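Proceedings > Games and Play > Full Papers > Section 4

4. What the hint studies do and do not show

4.1 The claim

It is now common to read that item highlighting, meaning the glow, outline or pulse a game puts on something the player can pick up, makes exploration better. The claim usually rests on the Pruvano study, in which 200 players searched a set of indoor levels with highlighting on or off. Players with highlighting found more items and quit less often. We do not dispute either result. We doubt that they say much about exploration.

Finding more items is what highlighting is for. A player who follows a glow across a room will reach the thing that glows. To call this better exploration, one would have to show that the player also looked at the room, remembered where things were, or went somewhere no marker had sent them. None of these was measured. The drop in quitting is more interesting, but the sessions were short and players were told at the start how many items were left. A visible countdown keeps people going with or without a glow, and the study has no condition without it.

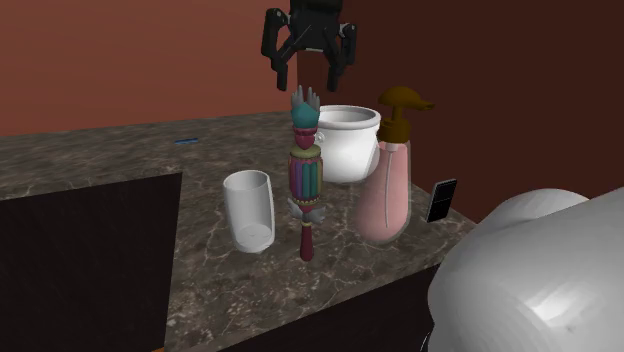 The Arnis follow-up is often cited as a replication. It used the same levels, the same countdown and mostly the same questionnaire, so any fault in the first design was carried into the second. Its one new measure was a free recall task, given to 30 of the players after they finished. Recall was slightly worse with highlighting on. The authors put this down to fatigue. That may be right, but they give no reason why fatigue should hit one group and spare the other, and later papers citing the study tend to leave the recall result out.

4.2 Clutter as a missing variable

Our second objection is about the levels themselves. Both studies sort rooms into "sparse" and "dense" by the number of objects in them. We went back through the 313 room layouts released with the Van der Merwe level set, which both studies drew on, and found the label a poor guide to how hard a room is to search. Several dense rooms are easy because the objects are spread along open walls. Several sparse rooms are hard because the few objects are the same color as the floor. 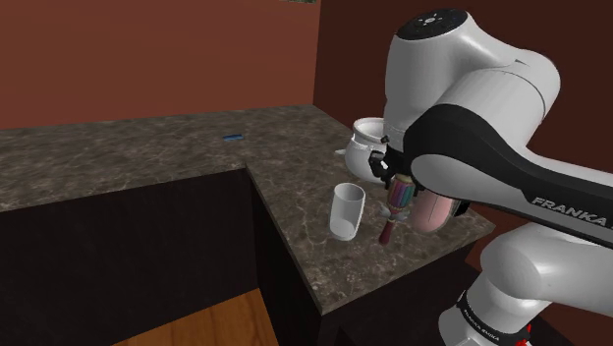 Object count alone ignores where things are and what they are seen against. A designer can put the same items in the same room and make the search trivial or tedious by moving them. Take a kitchen corner of the kind in Figure 2: the small objects sit together near the front edge of a mottled, dark marble counter, while the long stretch of counter along the left wall offers plenty of other places to put them. A count would treat both arrangements as the same room. We would not expect players to do so, and a highlight that rescues one layout may add nothing to the other.

If layout matters as much as we suspect, averaging over rooms hides the effect that designers care about. The Tomeo data would allow a partial check, as item positions were logged for each session, but the April release leaves out the surface textures. Until those are available we treat the reported benefit as an upper limit, and a generous one. Section 5 repeats the search task with no countdown and with item placement varied inside a fixed set of rooms.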